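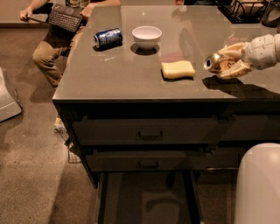
4.2 Intenção declarada e compra efetiva

A literatura sobre o mercado automóvel nutre uma confiança comovente naquilo que as pessoas dizem que vão fazer. Pergunta-se a um condutor se tenciona trocar de carro nos próximos doze meses, ele responde que sim, e a resposta entra no modelo com a dignidade de um facto. O inquérito Skiltadar foi desenhado para medir a distância entre esse sim e o stand. Dos 1570 agregados contactados na primeira vaga, 372 declararam a intenção de substituir o veículo principal no prazo de um ano. São estes 372 que nos ocupam nesta secção; os restantes, mais prudentes ou mais sinceros, regressam na secção 5.

A segunda vaga realizou-se em setembro do ano seguinte, com os mesmos agregados e, sempre que possível, com o mesmo respondente. A exigência parece menor do que é. Em vários agregados, a intenção de compra pertencia a um dos cônjuges e o orçamento ao outro, e a simples mudança de quem atendia o telefone bastava para fazer desaparecer um automóvel inteiro. Marti (Cyrill Marti, comunicação pessoal) sugeriu que se tratasse o fenómeno como erro de medição. Preferimos tratá-lo como casamento e incluímos uma variável de controlo.

A Figura 3 apresenta a proporção de intenções concretizadas segundo a idade do veículo detido à data da primeira vaga. A curva esperada seria crescente: quanto mais velho o carro, maior a urgência. A curva obtida cresce até certa altura e depois cai, com uma determinação que nos obrigou a rever o código duas vezes. O código estava certo. Os proprietários dos veículos mais antigos são os que mais falam em trocar e os que menos trocam, padrão que reaparece, atenuado, quando se exclui da amostra quem possui um segundo carro.

Figura 3. Proporção de intenções de compra concretizadas entre a primeira e a segunda vaga, por idade do veículo principal. Inquérito Skiltadar, n = 372. Exclui veículos de serviço e viaturas cedidas pela entidade patronal.

Há duas leituras possíveis. A primeira é financeira: quem conduz um carro muito velho fá-lo, em regra, por não poder conduzir outro, e o rendimento do agregado absorve de facto parte do efeito. A segunda é menos elegante e mais difícil de pôr numa equação. A partir de certa idade, o veículo deixa de ser avaliado pelo que vale e passa a ser avaliado pelo que já se gastou nele. Um respondente do concelho de Solís, inquirido sobre a razão de não ter comprado, explicou que acabara de pôr uma embraiagem nova e que agora tinha de a aproveitar. A mesma embraiagem constava já das suas respostas na primeira vaga.

Para separar as duas leituras recorremos às propostas de retoma. O grupo de concessionários Gundness facultou-nos os registos de avaliação dos respondentes que autorizaram o cruzamento de dados, e deles se retira o valor oferecido pelo veículo usado, bem como o valor que o proprietário julgava justo, anotado pelo vendedor antes de revelar a oferta. A diferença entre os dois montantes prevê a desistência melhor do que o rendimento, a dimensão do agregado ou a quilometragem. Nos veículos mais antigos, chega a exceder a própria oferta – situação que os vendedores registavam no campo das observações com uma franqueza que a comissão de ética nos pediu para não reproduzir.

Importa assinalar uma limitação. Os agregados que visitaram um concessionário não são uma amostra aleatória dos que disseram querer fazê-lo, e 29 dos registos recebidos dizem respeito a avaliações feitas por curiosidade, segundo os próprios clientes. Mantivemo-los na análise principal. A curiosidade de quem perde a manhã a avaliar um carro merece, a nosso ver, alguma desconfiança, e a sua exclusão não altera o sinal nem a significância dos coeficientes.

O modelo Alau, que serve de referência a boa parte das previsões de vendas do setor, pressupõe uma taxa de concretização constante para todas as idades do veículo. Aplicado aos nossos dados, sobrestima as compras justamente no segmento a que se dirigem os incentivos ao abate. O resultado é incómodo para quem calcula a procura futura a partir de intenções, e mais ainda para quem desenha o incentivo com base nessa procura. Na secção 4.3 reestimamos o modelo, permitindo que a taxa varie com a idade do veículo e com a diferença de avaliação, e comparamos as previsões com as matrículas observadas.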